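Small kitchen, small sink: what works for me

I moved into a place with a sink about the size of a roasting pan two years ago, and I sulked over it for a good month. My old one was a big double thing you could bathe a dog in (we did, often). Since then I've picked up a lot of habits, some from reading, most from my friend Ita, who has lived in tiny apartments her whole adult life and has opinions about all of them. I get asked about this stuff more than anything else on here, so I'm finally putting it in one spot.

Scrape first, and scrape properly

I keep an old silicone spatula by the trash just for this. Everything goes off the plate before it gets near the water - rice especially, because rice swells up and sits in the strainer looking smug. Greasy pans get wiped with a paper towel or the end of a stale roll. My sister-in-law thinks the roll is disgusting. It's a great wiper!

Do the glasses while the water is nice

Same order every time: glasses, silverware, plates, then the greasy pans at the very end. I used to start with the worst pan to get it over with and then wonder why my glasses had a film on them. If you do it this way you can get through a whole dinner for four on 2 changes of water, sometimes one if it was a salad sort of night.

Don't stack, at least not much

In a shallow basin you only have room for a plate or so before things start chipping. I wash one plate at a time and keep the rest on the counter next to me. Yes, the counter looks awful for 10 minutes. I've lost exactly one good bowl since I started doing this, and that was the cat.
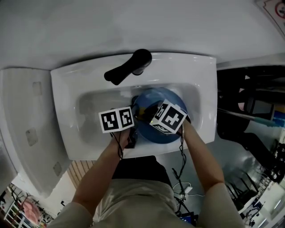 Soak on the stove, never in the sink

If a pot needs soaking, it goes back on a cold burner with hot water and a squirt of dish soap. A soaking pot in a little sink means you can't rinse an apple or fill the kettle, and somehow it's still there at bedtime. For burned-on oatmeal I add a spoonful of baking soda and bring it to a simmer, then leave it until it's cool enough to handle. Most of it lifts right off with a wooden spoon. If you have aluminum pans skip the baking soda, it can turn them dark (ask me how I know).

Sponges, brushes and the smell

I went back and forth on this for ages. Sponges feel nicer to use but they get stinky fast, and mine were always lying in a puddle. Now I use a long-handled brush for nearly everything and keep one sponge for nonstick pans. The sponge gets squeezed out hard and stood up on its edge, so the air gets to both sides. When it smells, it goes. The brush goes in the top rack of my mother's dishwasher when I visit, which she pretends not to notice.

Bottle brushes need drying too, and the fluffy kind is the worst for it. Shake it over the sink and hang it bristles down from a hook. 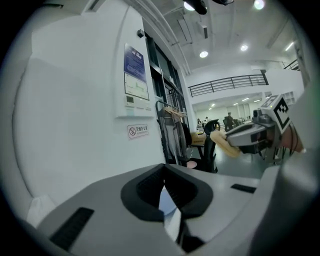

I also rotate my dishcloths more than I used to. I cut up a bunch of old cotton T-shirts and keep them in a drawer, and each one gets a day of work before it goes in the hot wash. No fabric softener with those, or with dish towels either - it coats the cotton and then they just push the water around.

The drain

Once a week I pour a kettle of hot tap water down with a bit of dish soap, and I take the strainer out and scrub underneath it with an old toothbrush. That's where the mystery smell lives, nine times out of ten. Boiling water is fine for some pipes but mine are plastic, and Tomás Doherty downstairs softened a joint that way, so I stick to hot tap water.

Scratches and gray marks

White sinks pick up gray scuffs from pans. I make a paste with baking soda and water and rub it in with a damp cloth, going in little circles, then rinse really well. Tea stains come out the same way if you let the paste sit for a bit. Please test a corner first if you're not sure what your sink is made of, and keep steel wool well away from it.

Getachew asked in September what I do about limescale around the base of the faucet. White vinegar on a strip of paper towel, wrapped around and left for 3 minutes or so, then wiped and rinsed. Check that your finish can take vinegar, and don't go wandering off to answer the phone. I'll do a separate page on kettles when I've finished arguing with mine.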